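Bedroom check before handing over the keys: my list, with comments

I rent out two furnished rooms in a house on the Wesitberg side of town, and before each new tenant I go through the bedroom with this list. I learned to be slow with it. The first time I did it in ten minutes and I missed a broken bed slat. Now I take 40 minutes per room and I write the comment directly next to the point.

The comments are from the September check of room 2. Please change the points to fit your own room.

DOOR AND WINDOW
1. Door opens fully, nothing stands behind it. OK.
2. Window opens and closes with one hand. Stiff. I put some dry lubricant on the hinge and will look again next month.
3. Window handle does not turn by itself. OK.
4. Smoke alarm: press the button, wait for the sound. OK. The battery was changed in spring.

BED
5. Lift the mattress and look at every slat. OK. One slat was replaced last year, and it has a lighter color than the others.
6. Push the headboard with both hands. It moved a little. Two bolts tightened, now OK.
7. Run your hand along the frame, also on the inside. No sharp points, no open staples.
8. Look at the mattress seams for small dark spots. Use a flashlight. Nothing found.
9. Bed linen: check for holes and for old stains. One pillowcase had a yellow stain and goes to the rags.

SIDE TABLE
10. Put your weight on the top, first left, then right. It must not rock. OK.
11. Legs: feel for rough edges at the height of the ankle. OK.
12. Surface: splinters? The top looks old and worn, this is the style. I went over it with a dry cloth and the cloth did not catch anywhere.
13. Lower shelf: take everything out before you check it. I forgot this and had to do it again.

ELECTRIC
14. Sockets sit tight in the wall. OK.
15. No cable goes under the carpet or under a bed leg. Comment: look at the floor from a low position, on your knees. When you are standing you miss half of it.
16. No cable lies where a person puts the feet when getting out of bed. To be repeated on the day of moving in.
17. Lamp: the bulb is not stronger than the label allows. The Disik lamp from the other room was too hot at the shade, so I removed it.

FLOOR
18. Carpet edges lie flat. One corner near the door glued again.
19. The way from bed to door is free in the dark. I try this with the light off, slowly.
20. Laundry basket: no cracks at the holes or the hand grip. OK.
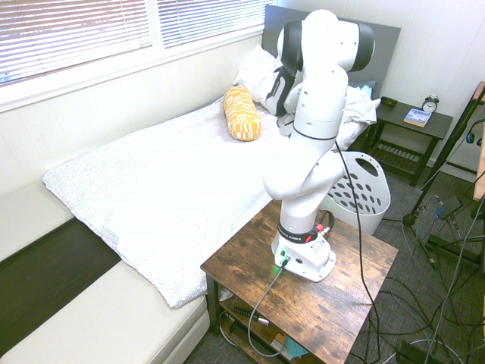
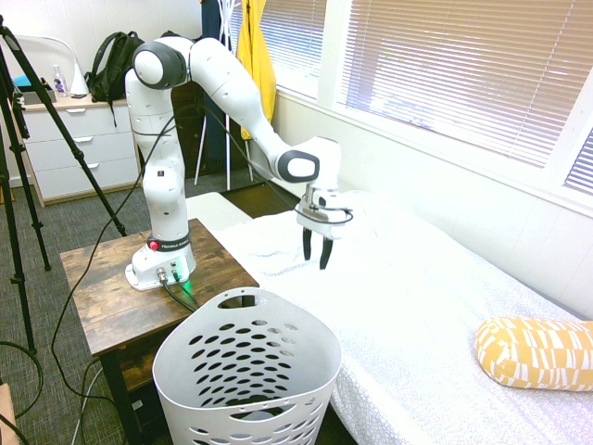
LAST POINTS
21. Smell the room after the window was closed for one night. A little damp in the corner by the outside wall. I ordered a moisture absorber from Jayawardena, the small type.
22. Inventory signed by both sides. Write also the small things, like cushions and the bolster. With my last tenant we had a long discussion over one cushion.
23. Keys: try each key in the lock before you give it. One copy did not turn, I have to get a new one.

Still open for me: the window hinge, the key, and the damp corner. The room is not handed over before the key is done.

Luuk Verstraete

3 comments

Biker
Good list. For point 6 I would add to check the bolts again after a month of use. Mine always come loose.

marta_603
What do you do with point 8 if you find something? I had this in my old apartment and the landlord said it was dust.

Luuk Verstraete
@marta_603 I would call a pest control company the same day and not let anybody sleep there. Please take photos also, and keep the bed in the room so you don't carry it through the house. @Biker thank you, I will add it.

This site uses cookies to remember your settings and to count visits. By continuing to read you accept this. Accept | Change settings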